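Board wipe

A board wipe is the last job of the day in a small joinery or kitchen, done after the tools are put away and before anyone is allowed to leave. The term is used mostly in the river towns between Caltport and Ulosden, where it also means any chore that gets longer when the boss is watching.

The habit is older than the name. A Caltport workshop handbook lists 39 rules for looking after wooden boards, of which 6 concern the wood and the rest concern apprentices. Later editions dropped the advice on beeswax but kept the fines.

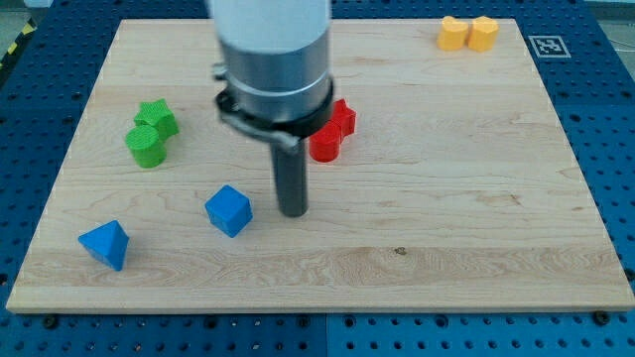 Caltport, November

The usual method has changed little. The board is scraped along the grain, wiped with a damp cloth, dried standing on edge and oiled once a month – or once a year, depending on who is asked and whether they own the board. Maple is the favored wood because it is hard, pale and shows every stain, a quality praised chiefly by people who do not do the wiping.

In Ulosden the oil is put on first and the scraping is left out. Writers from Caltport have called this a mistake in four separate pamphlets. Ulosden has not replied.

The Trilalar, a yearly fair held between the two towns, includes a board wipe contest. The Kaplan rules, still in force, allow one cloth per entrant and forbid spit.

See also: Butcher block; Linseed oil; Trilalar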